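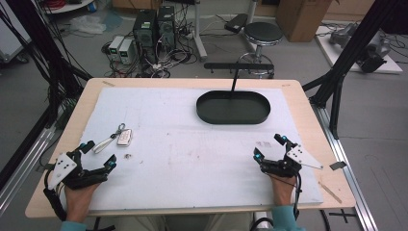 Keyring and the oval tray on the work table

Best way to organize a hallway "landing spot" for keys and mail?
Posted by hallwayhopeful, 18/09/2019

Hi all! We just moved into an older row house in Stavalley and I am so excited to finally have a real entryway, even if it's only 34 inches wide. My problem is that everything we carry in ends up on the kitchen counter. Keys, sunglasses, coupons, the dog's leash, you name it. I'd love one spot by the door where it all lands, but a regular console table sticks out too far and I keep catching my hip on it. Plaster walls, and I'm allowed to drill. What has worked for you?

Giltbridge_Gal
Oh, I love this kind of project! Go with a shallow wall shelf, six inches deep at the most, and put a tray on it. The tray is the magic part. A bare shelf turns into a junk pile in a week, but with a raised edge you can see when it's full and you clear it out. Pick one with a dull finish if you can, because shiny ones show every scratch from the keys. I'd also get a row of hooks underneath for the leash and a bag. For plaster, find the studs or use toggle bolts, and drill slowly with a bit of painter's tape over the spot so it doesn't crumble.

Mail is its own problem. Mine goes in a wall pocket right above the recycling bin, and I open it standing up. I started that in January and the counter has been clear ever since!

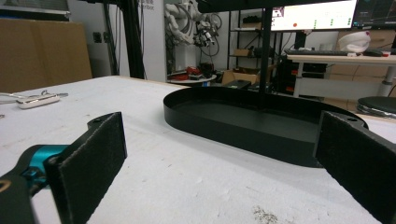 sortitout2247
Agree on the shelf, but I'd skip the hooks underneath. We had them and the leash swung into people's legs every time the door opened. Put the hooks on the other wall at shoulder height. Also measure with the front door wide open before you drill anything, I learned that the hard way and had two extra holes to patch.

stavalley_steps
just use a bowl

hallwayhopeful
Thank you so much, these are great! Shelf and tray it is, with the hooks across the hall. I checked and the door clears the wall by nine inches, so there's room to spare. Now I just have to choose a paint color and I can't wait to get started!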